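Moka pot on induction: adapter plate or new pot?

Wistbridge Coffee Board > Stovetop and Manual > Aug 13, 2018

skillet_and_bean
Hi all! We just moved and the new kitchen has an induction top, so my old aluminum moka pot is suddenly a paperweight. I've been using it every morning since college and I really don't want to give it up. Has anyone tried one of those steel adapter plates? Or should I go for a steel pot and be done with it? I drink mostly the Marulanda washed Colombian, medium roast, and it has never tasted better than out of that little pot.

Dinesh Nigam
Keep the pot! I've run mine on a plate for two years and I love it. The trick is to preheat the plate on medium before the pot goes on, then start with hot water in the base. My hob has a 2,000 watt zone and I never go past halfway. You get this slow, honey-thick flow and hardly any sputter.

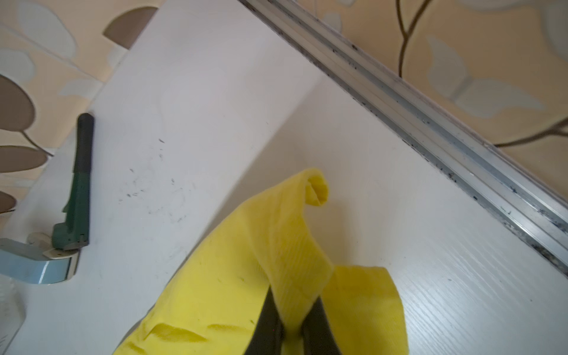 Also check your gasket while you're at it. Mine had gone hard as a cookie and a new one made more difference than any gadget I've bought.

marnie_k
Have to disagree on the plate. It takes forever to heat, then it stays hot after you switch off, so the last third of the brew comes out harsh. I went to a steel Skania six-cup and the control is so much better. Turn it down and it calms down right away.

Dinesh Nigam
You have to lift the pot off, though! As soon as it starts to go blond I move it to a folded dish towel. No harshness at all.

marnie_k
Sure, but then you're babysitting two hot things before you've had any coffee.

Toshiko Sugiyama
Third option: a small butane camp burner by the window, which I adore. Real flame, real aluminum pot, and it takes up no room. I still have my Voltham hand grinder from the same trip, set 63 clicks out from zero for moka, and that combo with a natural Ethiopian is blueberry jam in a cup. Seriously, try it!
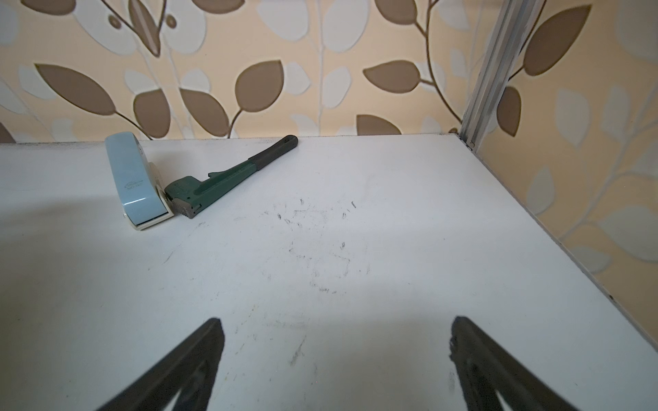

White tabletop, leaf wallpaper behind.

skillet_and_bean
Oh wow, thanks everyone. Toshiko, are those clicks for light roasts too?

Toshiko Sugiyama
I go a bit finer for light, maybe four clicks. Don't tamp, just level it off with a finger.

marnie_k
Agree on not tamping. See, we can agree on something, Dinesh.

skillet_and_bean
Ordered a gasket and a plate tonight, so Dinesh wins round one. If it tastes harsh I'm coming back for the steel pot. Will post after the weekend!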